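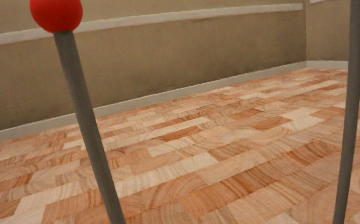
Room model, view 2: grey rods, one with a red ball at its head, against the long wall.

Saltstead Village Hall Users' Group
Minutes of the June meeting, 7.15 pm, back room

Chair: Mahfuz Debnath. Apologies were received from the Nornow bowls section.

1. Minutes of the previous meeting
Agreed, with one correction: under item 4, "Hou Lane" should read "Hou Road".

2. Matters arising
The side gate has been rehung. The key safe code was changed and regular hirers have been told. The query over the water bill is still open; the supplier has asked for a second reading.

3. Heating
Two quotations were considered for replacing the boiler controls. Westach quoted £1,188 including fitting and a two-year guarantee. The other quotation was higher and left out removal of the old timer. It was resolved to accept Westach, the work to be done before the autumn bookings start.

4. Hire charges
The present rate for a full-day booking is £105. A rise was discussed and deferred until the winter fuel costs are known. Deposits for evening parties remain unchanged.

5. Floor
The contractor recommends sanding and resealing the main hall – two coats, with the hall closed while they cure. The reserve stands at £3,000 and will not cover this as well as item 3. Grant forms to be requested from the district council. Felt pads to be fitted to the stacking chairs in the meantime.

6. Bookings
The Nornow bowls section asked to move to the earlier slot. Agreed, subject to the playgroup finishing on time. The request for amplified music after 11 pm was refused under the terms of the licence.

7. Any other business
The outside light by the bins is on a faulty sensor. M. Debnath to obtain a price.

The meeting closed at 8.40 pm.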